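Warport revises water fixture rules for rental kitchens

December 2022

The Warport housing office has published a revised standard for kitchen water fixtures in rental units. It applies to new installations and full replacements from June. Existing fixtures may remain in service until they are removed or fail inspection.

The main change concerns flow. Inspectors will measure it at the spout with the valve fully open, and the reading will be entered in the unit record. Previously, the manufacturer's rating was accepted without a test. The office based the change on a survey of 207 units in the Umali district, where 11 fixtures exceeded their rated flow.

"The rating describes a new part at one pressure," said Aileen Yap, who drafted the revision. "Supply pressure in Umali varies by street — the test has to be done in place."
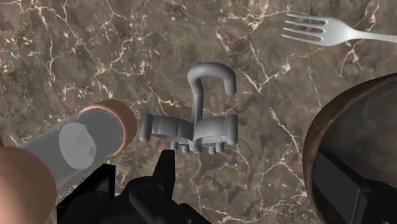 Shutoff valves and access

Each fixture must have separate hot and cold shutoff valves that can be reached without tools. Valves behind fixed panels will no longer pass. Where a stone countertop prevents access from above, the cabinet below must have a removable back.

Owners can request an inspection in writing. Kenneth Rivera, who manages 168 units near the harbor, said the access rule would affect his older buildings more than the flow test. The full text is available at the housing office counter.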